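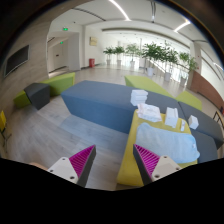 Tuva Boström asked whether towels should be folded before or after the small items are sorted. After: a folded towel needs a clear seat.

## Wash kit sorting, Stesitz lobby

Each kit goes into a Zisholm pouch, 200 mm deep.
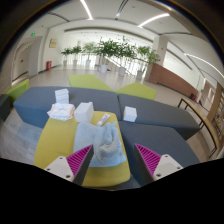
Towels are folded in thirds, then halved. Tubes go in last, cap up. 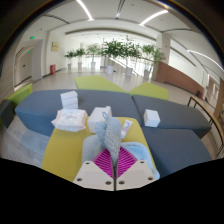

Pouch weight is limited to 400 g. Wipes take up the most width, so the packet on the yellow seat goes flat against the back panel. The toothpaste fits beside it.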